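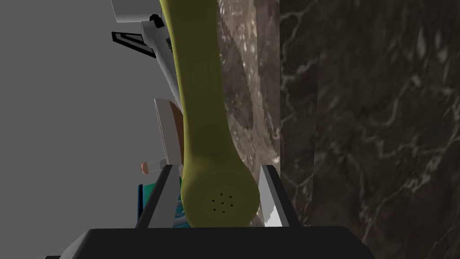
Tue 26 January, Multik review of the Plallideck simulation kit

Present: Ka-ming Yang (chair), Wai-kit Hsu (notes)

## 1. Scene pack

Wai-kit has loaded the household objects supplied with the kit. The green telephone handset renders cleanly, down to the holes in the earpiece, though its outline is a bit jagged against the lighter marble. Ka-ming asked if the supplier, Mirzaei, offers a smoothing setting. Wai-kit to ask.

## 2. Gripper view

The wrist view shows both fingers at full length when nothing is held. Ka-ming found the plain grey wall too bare for our tests – we would want more texture. Agreed to try our own wall surfaces before asking for changes.
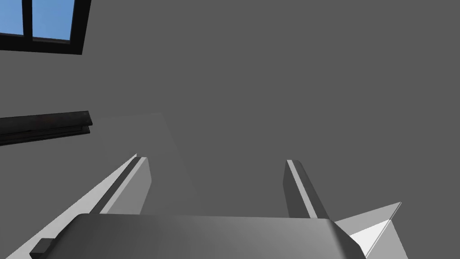 ## 3. Licence

The trial runs for 30 days. Mirzaei's quote covers 2 seats and 1000 simulated runs a month. Ka-ming thinks 10 seats would be needed if the Neron team joins. No decision yet.

Actions: Wai-kit to write to Mirzaei. Ka-ming to speak to Neron. Next meeting in March.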